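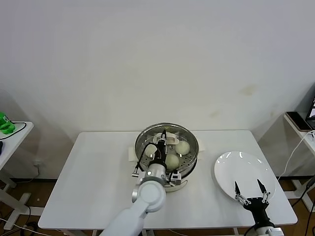
The first thing Gilles Hervieu handed me was a bone folder, and the second was a stack of old seed catalogs that smelled like somebody's shed. "Ruin a few," he said, and went off to find the glue.

I had signed up for his September journaling workshop at Storkineck, the old printworks where he shares a studio with the bookbinder Maxence Huet, because I hadn't made a single page since spring. My sketchbooks were stacked beside the bed and I'd stopped opening them. Some of that was plain tiredness after a long illness in the family, and some of it was the feeling that every page had to be good enough to photograph for the blog. You may know that feeling!

There were 14 of us at two long benches. By lunch we had each folded, torn and stitched a little book of 37 leaves, an odd number that Maxence insists on (he slips a single sheet into the middle and won't say why). Mine leaned to the left. I loved it right away.

Then came the part I've carried home with me. Gilles sets a kitchen timer for 15 minutes and you work on one page, any page, with whatever is in reach. When it rings you turn to another page, even if the glue is wet – especially if the glue is wet, according to Maxence, who thinks a stuck corner gives you something to peel back later. I drew a pear. I pasted half a bus ticket over the pear. On the next page I wrote down a conversation I'd had with my sister about curtains, and it filled both sides before I looked up.

Sang-wook Yoon, who was sitting across from me, paints tiny weather reports in watercolor, one for each morning, and has done it for eight years. She let me leaf through a whole winter of them. Most are gray smudges with a word or two underneath: "wind again," "soup." Seeing them all together made me want to run home and start my own, and I did start, the very next morning, with a smear of Payne's gray and the word "laundry."

I still use the timer. Some evenings I get through three pages and some evenings I only sharpen pencils, and the leaning book is almost full now. Maxence has promised to show me a proper spine the next time I'm up there, and I've been saving a scrap of green linen for the cover.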